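Forum d'entraide > Matériel et achats > Simulation, bras et préhension

Budgéter un poste de simulation avant d'acheter un deuxième bras : on compte quoi ?

Question posée par pince_sans_rire, en mars
116 vues, 3 réponses

Bonjour à tous,

Je dois rendre une prévision d'équipement pour notre petite équipe et je cale sur une ligne que tout le monde croit gratuite. On travaille la saisie d'objets de cuisine, d'abord en simulation, ensuite sur le vrai bras quand il est libre (c'est-à-dire entre midi et deux, quand les autres mangent). La direction a entendu le mot « simulation » et en a déduit que ça ne coûtait rien. J'ai essayé d'expliquer que la carte graphique, elle, existe pour de vrai. On m'a répondu « mais c'est un jeu vidéo, non ? ».

Ma situation : une station de travail qui traîne depuis trois ans, la suite Hadavby en licence annuelle, une banque d'objets achetée chez Fitora, et l'envie d'un deuxième bras que la moitié de l'équipe défend avec des larmes dans la voix. L'autre moitié voudrait une deuxième station. Je suis dans la troisième moitié, celle qui remplit le tableau.
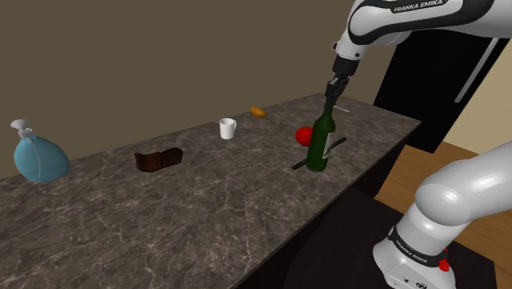 Mes lignes actuelles sont : station, licences, objets, heures de mise au point, imprévus. La ligne « objets » est celle qui me fait le plus d'ennuis. Une bouteille, une tasse, un fruit rouge, un distributeur de savon bleu clair, sur le papier c'est le contenu d'un fond de placard. Or chez Fitora on paie au modèle, et il faut encore régler soi-même la masse, le frottement et la forme de collision de chacun. Saisir la bouteille par le goulot, comme on le fait là, demande un goulot propre côté collision, sinon les doigts ferment dans le vide ou traversent le verre. Je ne sais pas comment chiffrer ce travail sans passer pour quelqu'un qui facture des heures à regarder une bouteille.

Trois questions, donc :

1. Vous comptez la préparation des objets dans l'équipement ou dans le personnel ?
2. Deuxième station ou deuxième bras, si on ne peut avoir qu'un des deux cette année ?
3. Quelqu'un a-t-il loué du calcul chez Clumov au lieu d'acheter ? Leur grille tarifaire m'a fait l'effet d'un menu de restaurant sans prix.

Merci d'avance, le dossier part à la fin du mois.

Réponse 1, par vieux_couple_moteur (réponse acceptée, 19 votes)

On est passés par là il y a deux ans, avec une direction du même modèle.

Pour la 1 : mets la préparation dans l'équipement, sous un intitulé du genre « mise en service des modèles ». Dans le personnel, elle disparaît au premier arbitrage. Compte par objet. Chez nous un objet rigide et simple prend une demi-journée, tasse comprise (la anse est une petite garce). Tout ce qui est fin ou pointu prend plus longtemps. Pour cinquante objets, ça fait vite un mois de quelqu'un, et c'est le chiffre qui a réveillé notre responsable.

Attention aussi aux objets mous. Si tu veux un chiffon qui se comporte en chiffon, la facture change de catégorie, en temps de calcul comme en réglages. On a décidé que tous les nôtres seraient rigides la première année et on l'a écrit noir sur blanc dans le dossier, pour que personne ne vienne demander une démonstration de pliage.

Pour la 2, deuxième station, sans hésiter. Un deuxième bras, c'est le prix du bras, plus la table, plus le capot ou les barrières selon ton analyse de risques, plus la pince (qui n'est pas toujours incluse, relis le devis), plus une place au sol que quelqu'un occupe déjà avec des cartons. Avec deux stations tu fais tourner les essais la nuit sur l'une et tu mets au point sur l'autre. Le bras réel sert à valider, et une validation bien préparée tient dans ta pause de midi.

Ce que je vérifierais avant d'écrire la moindre ligne :

Le type de licence Hadavby. Par poste ou flottante, ça n'a rien à voir. Nous avions pris « par poste » par économie et nous avons racheté l'équivalent six mois plus tard.

La mémoire de la carte graphique. C'est elle qui limite le nombre de scènes en parallèle, bien avant le processeur.

Le stockage. Les images de deux ou trois caméras par essai, ça remplit un disque à une vitesse indécente. Prévois le double de ce que tu crois, puis défends-le.

L'alimentation électrique de la pièce. Si ton bureau fait sauter le disjoncteur avec une bouilloire, règle ça d'abord.
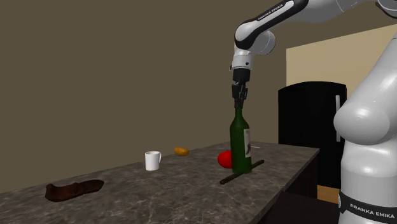 Équipe Préhension et simulation, espace matériel

Pour te donner une base de découpage, je compte par étapes de la tâche. L'approche au-dessus du goulot coûte peu : trajectoire simple, aucun contact, ça tourne vite. La fermeture des doigts et la levée coûtent cher, parce qu'il faut un pas de temps plus fin et beaucoup plus de répétitions. Une baguette qui passe sous le pied de la bouteille suffit à doubler le nombre de contacts à surveiller, et les petits objets minces sont ceux qui vibrent, glissent ou s'enfoncent dans le plan de travail sans prévenir. Dans mon tableau, je mets un coefficient 1 pour l'approche et 4 pour le contact. C'est arbitraire, mais c'est un arbitraire que j'applique partout, et en réunion ça passe très bien.

Garde une réserve. Chez nous elle a fini en ventilateurs.

Réponse 2, par mange_watts (3 votes)

Je réponds seulement sur Clumov, je les ai utilisés quatre mois.

Ça marche. La file d'attente est correcte le matin et pénible l'après-midi. Le piège est le transfert des données : le calcul en lui-même reste raisonnable, mais rapatrier les images est facturé à part, et dans la grille c'est écrit assez petit pour qu'on ait le temps de signer. Une de nos factures affichait 190 euros de calcul et presque autant de sortie de données. Depuis, on trie sur place et on ne rapatrie que les essais ratés, qui sont de toute façon les seuls que les gens regardent.

Si tu as des pics d'activité, loue. Si ta station tourne toutes les nuits, achète. Entre les deux, prends un café et fais le calcul avec ton vrai nombre d'heures, pas celui du dossier.

Réponse 3, par robinet_fermé (0 vote)

Perso j'aurais pris une MacKinnon d'occasion, y en a plein en fin de contrat. Pas essayé avec Hadavby par contre. Ni avec un bras.

Commentaire de pince_sans_rire

Merci, surtout pour le coefficient 4, je l'adopte sans le comprendre entièrement. J'ai déplacé la préparation dans l'équipement et le total a pris une tête beaucoup plus sérieuse. Pour la MacKinnon : quelqu'un sait si l'alimentation accepte une carte récente ?

Commentaire de vieux_couple_moteur

Ça dépend de l'année. Regarde l'étiquette au dos du boîtier, et prends une lampe.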